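Reviews / Kitchen and Dining

Saraç Everyday Tumblers, set of plastic drinking cups: six months of use

Reviewed by Gönül Bilgin

Bought with our own money. We don't take samples.

I run the kitchen side of a small after-school program in Deltholm, and I also have two children at home, so I go through a lot of cups. Last year I gave up on glass. We had lost most of a set of Siltier glasses over one winter, the last two of them in the same week, and I decided to try plastic again after many years of avoiding it.

My reasons for avoiding it were the usual ones. Plastic cups go cloudy in the dishwasher, they hold the smell of whatever was in them, and the cheap ones crack at the base and leak a thin line of juice across the table before you see what is wrong. I wanted to know if a better cup would do any better. The Saraç set had been recommended to me by Tatu Nyanda, who orders supplies for the program, and I bought one set for home in February and a second set for work a few weeks later.

What you get

The cups are straight tumblers in see-through colored plastic. There is one size in the set I bought. They come stacked in a plain box with a paper sleeve between each cup, and there's a folded care sheet at the bottom that you will probably throw away, as I did, and then want later. It says top rack only. It also says no microwave, which should be printed on the cup itself and isn't.

The colors are muted. If you are used to the bright red and blue picnic kind, these look more grown-up, and I have put them out for guests without feeling bad about it. The tint is even all the way up the wall and I didn't find bubbles or rough mold lines on any of mine. One cup in the work set had a sharp spot on the rim. I took it off with a nail file and it has been fine.

Feel in the hand

They are light. An adult used to glass will find them too light at first, and for the first week I kept lifting mine too fast. After that I stopped noticing. The wall is stiff enough that it doesn't flex when a child squeezes it, and that matters more to me than weight. Soft-sided cups are how you get water down the front of a shirt.

The rim is rounded and pleasant to drink from. My mother-in-law, Gülizar Aydoğan, who drinks tea from glass and has opinions on anything else, used one for water all through a visit and asked for it again the next day. She would not use it for tea, and she was right. The outside gets hot quickly. I would keep these for cold drinks only.

Stability is average. A full cup stays put if you bump the table. An empty one goes over easily, and on our porch a bit of wind will take it. I looked for a version with a heavier bottom and Saraç doesn't seem to make one.

Washing

This is where most plastic cups let you down, so I paid attention to it. The home set goes through the dishwasher nearly every night. The work set is washed by hand, in hot water with ordinary dish soap, and dried on a rack.

After six months the hand-washed cups look close to new. There are fine scratches on the outside where they rub against each other in the tub, and you only see them if you hold the cup up to a window. The dishwasher cups are a little duller. I would not call them cloudy, but if you stand one from each set side by side you can tell which is which. The darker colors hide it better than the pale ones. If looks are important to you, wash by hand or buy dark.

Water beads on the outside and dries into spots. We have hard water here and I find I have to wipe them if I want them to look clean. Glass spots too, of course, but it also drains faster. These hold a small puddle in the hollow under the base when they're upside down in the machine, and it runs down your wrist when you turn them over. It's a small thing and it annoys me every morning.

Stains and smells

I tried the things that ruined our old cups. Tomato juice left overnight rinsed out clean. Turmeric milk left a faint yellow line on one of the pale cups that took two washes and some baking soda to shift. Coffee was no problem cold. Orange soda left nothing.

Smell is better than I expected. We make a salted yogurt drink with garlic sometimes and the old plastic cups kept it for days. With these I can smell it right after washing if I put my nose in the cup, and by the next day it's gone.

Drops

I didn't throw them at anything. They got dropped in the normal way, off the counter onto tile and off the porch table onto concrete. At home I have lost none. At work we have lost one, which split from the rim down after it was stepped on. It broke into two large pieces with a clean edge and no small bits, and I was grateful for that with children in the room.

Ferhat Ateş, who has the room next to ours, uses the Skaltora cups with his group, so I borrowed four of those for a few weeks to compare. The Skaltora is thicker and a little taller. It survives everything. It also scratches worse, and the plastic has a greasy feel even when it's clean. His group is younger than mine, and for very small children I would probably choose the Skaltora. For school age and up, the Saraç is the nicer cup.

Stacking

They stack, with a catch. Put them together dry and they come apart with no trouble. Put them together wet and they lock. I have had to run warm water over the outside of a stack to get the bottom two apart, and one of the children gave up and drank from the top cup with another one still stuck underneath. Let them dry first. I keep ours in stacks of three and no higher.

The stack takes up less cupboard space than our glasses did, and I got most of a shelf back.

Color

I ordered mixed colors both times so that each child could keep to one. You can't pick which colors come in the mixed box. My home set came with two that are near each other and the children argue over them at dinner. Single-color sets cost the same. If you need to tell cups apart, I'd buy two single-color sets and split them with somebody.

The colors also change a lot with what is in them. Milk makes every one of them look pastel. Apple juice in the pink turns it a sort of peach. Water shows the true tint.

Pink and amber on a white table:

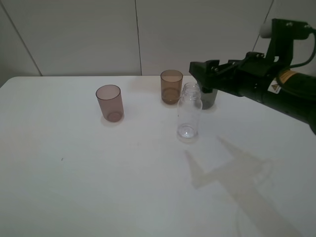
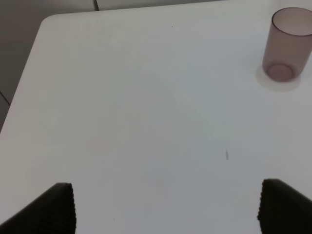

Price and where to buy

I paid 64 for the two sets together, with shipping, and the price has gone up a little since then. The shop also sells a case of 200 for cafeterias. Gleice Guimarães, who manages the lunchroom down the road from us, looked at the case and was quoted 598 before tax. She decided against it, mainly because the case comes in clear only and she wanted color. She was also told that replacements for single cups aren't sold, which I confirmed when I tried to replace our broken one. You have to buy another set.

That is my main complaint about the company. The cups are good and I would like to be able to buy one. I wrote to them twice and got the same polite answer both times.

Shipping took 13 days for the first order and less for the second. The box was dented on one corner and nothing inside was damaged.

Good points

Stiff wall, smooth rim
Doesn't hold smells for long
Muted colors that look fine on a set table
Breaks into large pieces if it breaks

Bad points

Sticks when stacked wet
Puddle under the base in the dishwasher
Can't choose the colors in a mixed box
No single replacements
Not for hot drinks

Would I buy them again

Yes, for the work kitchen, and I have already asked for another set in the next order. At home I'd buy them again too, but I would get the darker colors and keep a few glasses for tea. I'll update this page if the dishwasher set gets noticeably worse over the winter.

Rating: 4 out of 5

Filed under: cups, plastic, dishwasher, kids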